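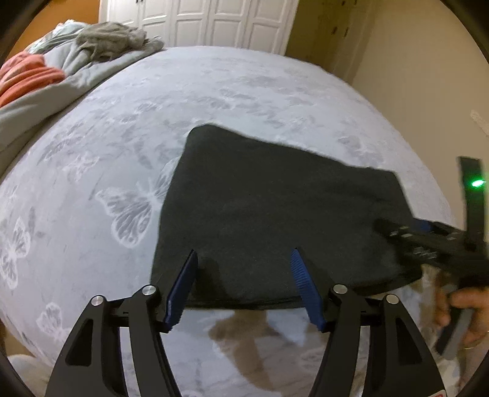
Blanket weight for a room that never gets above 62?

Plurkulau Home Forum > Bedroom > Bedding
Started December 13, 2019

drafty_upstairs wrote:
The spare room is on the north side over the garage, and the person who built this house apparently thought insulation was a fad. My in-laws are coming for 14 nights. Last February they came for 3 and I heard about the cold until Easter. The bed has the pale gray butterfly blanket on it, plus a sheet and a thin quilt I can add. Do I buy a real comforter or keep stacking layers?

mothball wrote:
Stack. Layers trap air, and you can peel one off at 4 a.m. without waking the other party. With a giant comforter your only choices are boiled or frozen.

Besson_fan wrote:
Disagree with mothball, as is tradition. I have the Besson winter comforter and it's the only thing in my house that has ever done its job on the first try. Stacked blankets slide. By morning one of you has all of them and the other has a grievance.

mothball wrote:
Mine don't slide. Tuck the bottom edge. We have been over this.

Besson_fan wrote:
Tucked blankets are for people who sleep like they're lying in state.

tepid wrote:
Coming in from the cheap seats – wool. One wool blanket between the sheet and whatever is on top. I got a Jallo one on clearance and it's ugly as a boot, but it goes in the middle so who cares. Wash it cold, dry it flat, and don't let anyone "help" with the laundry. Ask me how I ended up with a wool blanket for a cat.

drafty_upstairs wrote:
My mother-in-law says wool itches. She says this about cotton too.

tepid wrote:
Then she gets the garage.

quilt_and_run wrote:
Has anyone mentioned the mattress? Cold comes up from underneath. Put a fleece pad under the fitted sheet before you spend a dime on top. I used a Plultano pad for 5 winters and it only got lumpy in the last one.

mothball wrote:
OK, that one I agree with. Mark the calendar.

Besson_fan wrote:
Pad, yes. Pad AND comforter.

drafty_upstairs wrote:
Ordered the pad. Going to try the wool in the middle and not tell her what it is. The comforter is on the wish list until I see the heating bill.

mothball wrote:
Tuck the bottom edge.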